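Kakuron Bottle Return Station
User Guide, Section 4: Setting Up and Using the Collection Bin
Revision date 16/04/2018

4.1 Before you begin

This section covers the placing, filling and emptying of the bin for plastic drink bottles. It applies to the desktop station only. If your site has the floor-standing station, use the Thevar supplement instead.

You will need:
The round bin
One flat, level table with a wipe-clean top
Two clear liners (optional, see 4.5)
A soft cloth and mild dish soap
A marker and one date label

Glass, cans and cartons are not covered by this section. Keep them off the table while bottles are being sorted.

4.2 Placing the bin

1. Wipe the tabletop and let it dry.
2. Check the inside of the bin. Remove any packing paper and the folded instruction card.
3. Stand the bin upright toward the back of the table, to the left or right as suits your room. Keep it clear of the edge.
4. Press down on the rim with both hands. If the bin rocks, turn it a little until it sits flat. Do not put folded paper or coasters under it.
5. Leave the middle of the table free. This is the sorting area.

Note: A bin placed at the front of the table gets knocked when bottles are brought in. At the Pesley site the bin was moved to the back after the first week and has stayed there.

Caution: Do not stand the bin on a cart or on any surface with wheels.

4.3 Laying out the bottles

1. Bring bottles to the table in small batches. Do not tip a full sack onto the surface.
2. Check that each cap is on and hand-tight.
3. Set bottles down on their sides.
4. Separate any bottle that still has drink in it. See 4.4 before putting it in the bin.
5. Leave labels on. The collector takes bottles with or without them.

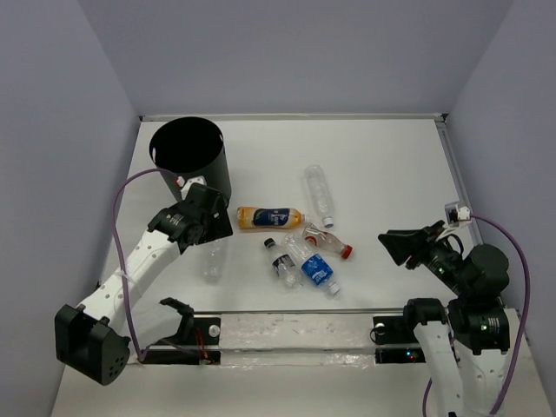

Batch size depends on the table and on the size of the bottles. Six bottles on their sides is a comfortable load for a small white top with the bin at the back left, and there is no need to stack. Bottles with a colored drink or a dark label are easy to pick out. Clear bottles without a label are harder to see on a white surface, so run your eye over the whole table before you call a batch finished. If this is a regular problem at your site, lay a colored mat over the sorting area. The mat must be thin and must lie flat to the corners.

Note: Round bottles may roll. If one keeps rolling, turn it a quarter turn or lay it against a neighbor. Do not wedge it under the bin.

4.4 Bottles that are not empty

The collector accepts empty bottles only. Liquid left in a bottle adds weight to the liner and will leak if the cap works loose.

1. Take the bottle to a sink. Do not open it over the table.
2. Remove the cap and pour the contents away.
3. Rinse once with cold water and shake out the drops.
4. Put the cap back on and return the bottle to the sorting area.

Sealed bottles that have never been opened should be handed to the site contact, who will decide whether they go back to the kitchen. At Cemholm the site contact is Bindu Arumugam. Other sites should write the name of their contact on the inside cover of this guide.

Caution: If a bottle smells of anything other than a drink, do not open it. Set it aside and tell the site contact.

4.5 Filling the bin

1. If you are using a liner, open it fully and fold the top over the outside of the rim. Push the bottom of the liner down with your fist so that no air is trapped.
2. Pick up one bottle at a time, holding it around the body. Picking up by the cap can loosen it.
3. Squeeze soft bottles before you drop them in. Hard bottles can go in as they are.
4. Hold the bottle over the opening and lower it past the rim before letting go.
5. Start with the bottles nearest the bin and work outward.
6. Stop when the bottles reach the rim. Do not press them down with a foot or a tool.
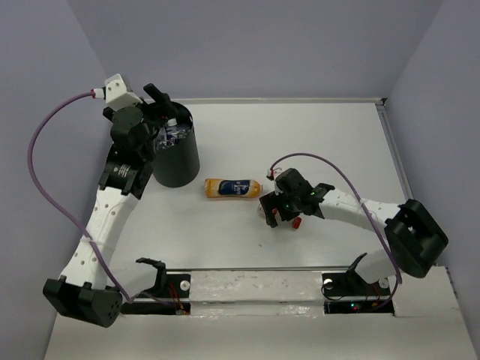 7. Check the table for anything left over, including loose caps. Loose caps go in the bin with the bottles.
8. Write the date on the label and stick it to the liner, or to the outside of the bin if no liner is used.

Note: Crushed bottles spring back a little after they are dropped in. If the bin looks full, wait a minute and look again, as the pile may settle or rise.

4.6 Emptying

Empty the bin at the end of each day, or sooner if bottles stand above the rim.

1. Clear the sorting area.
2. Lift the liner by the folded edge, using both hands, and tie it.
3. If there is no liner, carry the whole bin to the collection sack and tip it slowly. Ask for help if you cannot see over the rim while walking.
4. Enter the number of full liners on the tally sheet.
5. Return the bin to its place and repeat step 4 of 4.2.

The collection cage holds 18 tied liners. Call for pickup when 11 are in the cage, so that there is room for the days in between.

4.7 Cleaning

Wipe the rim and the outside of the bin daily. Once a week, wash the inside with warm soapy water, rinse, and leave the bin upside down for 20 minutes. Dry any drops that remain with the cloth. Do not use bleach or a scouring pad. Sticky spots on the table come off more easily if a damp cloth is left on them first.

4.8 Common problems

Bin tips when a bottle goes in: the bottle is probably not empty, or the bin is not flat. See 4.2 and 4.4.

Liner slides down inside: fold more of it over the rim.

Bin fills too quickly: bottles are going in without being squeezed. See 4.5, step 3.

Sour smell: wash the bin and check for leaking caps.

Replacement liners and date labels are ordered from Mohandas Naidu in the Kakuron stores office, extension 156. Give the name of your site when you call. Section 5 covers the tally sheet and pickup slips.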